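이사 준비 스레드 갑니다. 길어질듯. 퇴근하고 버스에서 쓰는 거라 오타 있음 미리 죄송

8월에 계약 끝남. 집주인이 연장 안 한다고 연락 옴. 문자 한 통으로. 전화도 아니고

그래서 요즘 주말마다 집 보러 다니는 중. 부동산 어플 세 개 깔았다가 하나 지움. 알림이 너무 옴

후보 동네는 Arnden이랑 Flilcombe. 둘 다 회사까지 한 번에 감. 근데 성격이 완전 다름

Arnden: 역 가깝고 시끄럽고 비쌈. 1층에 술집 있는 건물이 태반. 대신 밤 11시에 나가도 뭐든 먹을 수 있음

Flilcombe: 조용함. 너무 조용함. 일요일 오후에 갔는데 문 연 가게가 세탁소랑 철물점. 근데 방이 넓어

언덕은 안 쓰여있더라 매물 설명에. 도보 8분이라며. 8분 맞긴 한데 그 8분 내내 오르막이었음

일단 지금까지 본 집 정리해둠. 나중에 내가 보려고

첫번째 집. Arnden 역 앞. 사진에서는 창이 크던데 가보니까 창 앞에 옆 건물 벽. 손 뻗으면 닿을듯. 낮 두 시에 불 켜고 봄

두번째 집. 같은 건물 한 층 위. 여기는 벽 대신 환풍구 뷰. 중개사분이 "그래도 바람은 잘 통해요" 하심. 무슨 바람인데요

세번째 집. Flilcombe 언덕 위. 방 두 개에 베란다. 진짜 마음에 들었는데 화장실 문이 반밖에 안 열림. 세탁기에 걸려서. 세탁기는 옵션이라 못 뺀대

네번째는 가는 길에 나갔다고 연락옴. 버스에서 내리지도 못하고 한 바퀴 돌아서 집에 옴

다섯번째. 지금 제일 유력. Flilcombe 언덕 중간쯤. 2층. 남서향. 오래된 건물인데 창틀은 새로 함. 수압 괜찮음. 싱크대 물 틀고 변기 내려봤는데 안 약해짐

단점: 관리비가 수상하게 쌈. 뭐가 빠진 건지 물어봤더니 수도 별도, 인터넷 별도, 계단 청소 별도. 계단 청소 별도는 뭔데

집 볼 때 체크하는 거 공유함. 친구들이 자꾸 물어봐서

- 휴대폰 신호. 방 구석까지 걸어다니면서 볼 것. 이상한 사람처럼 보여도 할 수 없음
- 콘센트 위치. 침대 놓을 벽에 하나도 없는 집 두 번 봄
- 현관문 닫아보고 복도 소리 들어보기
- 싱크대 밑 열어서 냄새
- 천장 모서리 얼룩. 새로 도배했으면 더 의심
- 분리수거장 어딘지. 이거 은근 중요
- 저녁에 한 번 더 가보기

저녁에 꼭 가야됨. 낮에 평화롭던 골목이 밤에 오토바이 집결지인 경우 있었음. 첫번째 집 얘기임

이사 견적도 받는 중. Purnent라는 업체랑 Tian이라는 데 두 군데

Purnent는 방문 견적. 오셔서 5분 보고 가심. 책장 앞에서 한숨 쉬심. 죄송합니다

Tian은 사진 보내면 견적 줌. 편한데 당일에 추가금 나온다는 후기가 좀 있어서 고민. 박스는 30개 무료로 준대. 그거면 될 줄 알았음

안 됨. 책만으로 벌써 거의 다 씀

책 얘기 잠깐. 버려야되는데 못 버리겠음. 대학교 때 교재 왜 갖고있지. 필기도 내 글씨 아닌 게 있음. 누구 책이야 이거

중고서점에 한 박스 들고 갔는데 매입 불가가 대부분이고 나머지 합쳐서 1,911원. 천구백십일원이요. 왕복 버스비도 안 나옴

그래도 들고 돌아올 힘이 없어서 그냥 팔았습니다

옷은 좀 줄였음. 기준: 작년에 한 번이라도 입었나. 근데 정장은 예외. 그리고 잠옷도 예외. 예외가 점점 늘어남

가구는 가져갈 거랑 버릴 거 스티커로 나눔. 초록은 가져감 빨강은 버림. 식탁에 초록 붙였다가 빨강 붙였다가 지금 둘 다 붙어있음

식탁이 문제인게 다섯번째 집 부엌이 좁아요. 재보니까 벽에서 싱크대까지 폭이 애매함. 의자 빼면 냉장고 문을 못 염

줄자는 꼭 가져가세요. 휴대폰 측정 앱 믿었다가 38센티 틀렸음. 뭘 잰 거야 대체
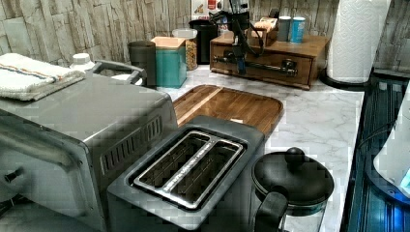 부엌짐은 아직 손도 못 댐. 새 집 조리대가 지금보다 확실히 짧아서 뭘 올려놓을지부터 정해야됨. 토스터 오븐 있는데 두 칸짜리 토스터가 또 있는 게 제일 큰 논쟁거리고요. 빵은 토스터가 빠르고 피자 데우는 건 오븐이고... 둘 다 초록 스티커 주고싶다. 나무 도마는 무조건 가져감. 이건 세워두면 되니까 논쟁 끝

그릇은 신문지 대신 수건이랑 양말로 쌀 예정. 어차피 가져가야되는 거니까 박스도 아끼고. 저번 이사 때 이렇게 해서 컵 하나만 깨짐

냉장고 파먹기도 시작함. 냉동실에서 정체불명의 국 나옴. 라벨 붙이는 사람들 존경합니다. 일단 녹여봄

미역국이었음. 먹음

주소 변경해야될 것들 목록 만드는 중인데 끝이 없네. 은행 카드 보험 회사 쇼핑몰 정수기 도서관. 정수기는 이전 설치비 따로 받는다함. 해지하면 위약금. 어느쪽이든 돈 나감

인터넷도 마찬가지. 상담원 연결까지 노래를 네 번 들음. 이제 따라부를 수 있음

보증금 돌려받는 날이랑 새 집 잔금 날이 안 맞으면 어떡하는지 아시는 분? 집주인한테 물어봤더니 "맞춰볼게요" 하고 그 뒤로 답이 없음. 일주일 됨

계약서 쓸 때 특약 넣을 거 추천도 받아요. 지금 생각한 건 세탁기 고장시 수리 책임이랑 보일러 정도. 등기부등본은 계약 당일에 한 번 더 떼볼거고

아 그리고 벽에 못 박은 거 메우는 거. 다들 뭘로 하시나요. 치약으로 하면 된다는 글 봤는데 벽지가 흰색이 아니고 아이보리임. 아이보리색 치약 없나

답글 감사합니다 다 읽고있음. 메꿈이라는 거 판대요. 색상별로. 철물점에 있다고 하니까 Flilcombe 갈 때 들러야겠다. 거기 일요일에도 열었으니

토요일에 다섯번째 집 저녁 버전 보러 감. 오토바이 없으면 계약금 넣을 생각. 언덕은... 운동이라고 치자

식탁은 방금 다시 빨강으로 바꿈. 혹시 필요하신 분 디엠 주세요. 4인용이고 다리 하나가 살짝 흔들리는데 종이 접어서 끼우면 됩니다. 직접 가져가셔야됨. 엘베 없음

내릴 정거장 지나침. 걸어가면서 이어서 씀

아 비온다 나중에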